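Search the boards
Enter keyword or user name
3 min read

Otell's "surprise" comeback single. Anyone buying it?

mothballs87
So Otell is back after two years of silence, and the label wants us to believe the song was written in one night in a hotel bathroom. Five writers are credited. Big bathroom.

karaoke_deb
Who cares where it was written? I've played it all morning and the chorus is great. She sounds better than she did on the talent show.

mothballs87
She sounds like the software they ran her through. Go find the December radio session and listen to the second verse, then tell me that's the same voice.

Tinfoil Lou
The radio session was at 7 a.m. Nobody sings well at 7 a.m. I'm more bothered by "up to 40 dates" for the tour. Up to? The Clidbridge page lists 2.

karaoke_deb
They always add dates later.

mothballs87
They always say they will. Afridi's tour was going to be huge too, and I'm still waiting on my refund. And 65 bucks for a balcony seat with one single out? No thanks.

pattycake_n
I was at the launch at Moteck. She did three songs and the last one was live for sure, because she came in early and laughed about it. The other two I wouldn't swear to.

Tinfoil Lou
One out of three. Put that on the poster.

karaoke_deb
You two would complain if she sang in your kitchen. Anyway there's a write-up on the fan blog, pasting the start of it:

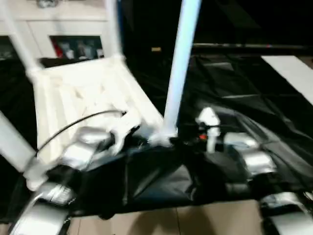

Words: Adeel Dogar | Music & Nightlife

Otell kept the Moteck crowd waiting, then won them over inside a minute. The new single is her boldest yet, and the room knew every word.

mothballs87
Knew every word of a song that came out that night? Come on, Adeel.

pattycake_n
Yeah, no. People hummed.

karaoke_deb
It leaked the week before, so some of us did know it.

Tinfoil Lou
Leaked by who, the label?

Recent threads
Afridi refunds: has anyone been paid?
Worst miming you ever saw live
Clidbridge balcony, can you see the stage?
Talent show winners who vanished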